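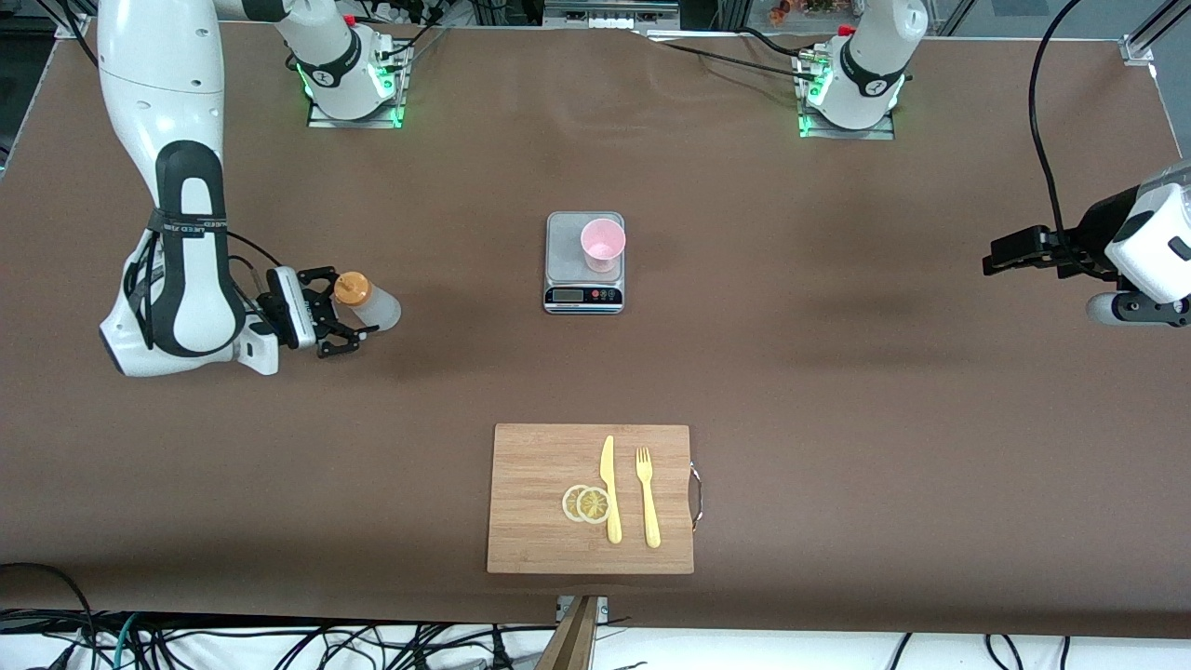

Squeeze bottle with an orange lid, lying on its side.

Kabbaj Trurkier Front-Clip Dog Harness
$54.00
Sizes S, M, L, XL. Gray or dark green.

The maker calls the Trurkier a "no-pull" harness. We have left those words out of the product name. Every harness we have ever stocked at Rornstead came with a tag saying something like it, and plenty of the dogs wearing them still pull. A clip on the chest turns the dog a little sideways when it hits the end of the leash. Some dogs find that annoying enough to slow down. Others learn to walk like a crab.

So what do you get for your money? Two metal leash rings, one at the breastbone and one between the shoulders, and a handle on the back. Four points of adjustment, two at the neck and two behind the front legs. The belly strap has a mesh-backed pad, and this is the part we like best, as the old model rubbed short-haired dogs raw in the armpits. The new pad is wider and sits further back. It still wants checking after the first long walk.

Kabbaj says the webbing holds 534 pounds. Maybe so. We have no way of testing it, and webbing is rarely what fails. Buckles fail. The ones here are plastic, and thicker than they used to be, but if your dog is a chewer we would look at something with metal hardware and skip this one.

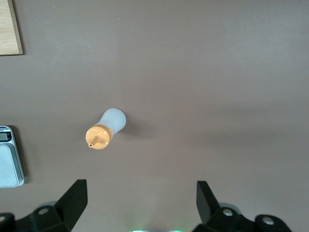
Sizing runs small. The chart in the package puts a medium at 22 to 27 inches around the ribs, and at 27 inches you are on the last bit of strap with nothing left for a winter coat. Measure just behind the front legs, with the dog standing, and go up a size if you are within an inch of the top. For a rescue dog that is still putting on weight, go up regardless.

The tag also says "escape-proof." Please don't rely on that. A frightened dog going backward can get out of nearly any two-strap harness, and new rescues are very good at going backward. For the first few weeks we would want a second leash on a flat collar, whatever the package promises. If you have a sighthound, or anything else with a deep chest and a tiny waist, buy a three-strap design. We sell one, it costs more, and it looks silly.

Reflective stitching: yes, thin, on the chest strap only. It shows up in headlights from the front. From the side you would hardly see it.

Washing: cool water, hang to dry. The gray one shows mud. The green one hides it, and that may or may not be a good thing.

Returns are fine within 30 days if the harness has been tried on indoors. Brush off the hair first. Orders ship from our Ovstead warehouse, usually the next working day. The XL in green is out of stock until April – the supplier's date, so treat it as a guess.

Item no. 2000-234

Comments (4)

beaglemom_ov
Bought the medium on the strength of the size warning and glad I did. He still pulls. Less, though.

twogreyhounds
Agree on deep-chested dogs. Ours backed out of the Trurkier in our own kitchen in a few seconds. Returned it, no fuss over the refund.

muddyboots
54 dollars is a lot for plastic buckles. Does the back ring rattle on yours? Mine does, all the way down the street.

Rornstead shop
It does on ours too. A small rubber band around the base of the ring quiets it – we have told Kabbaj.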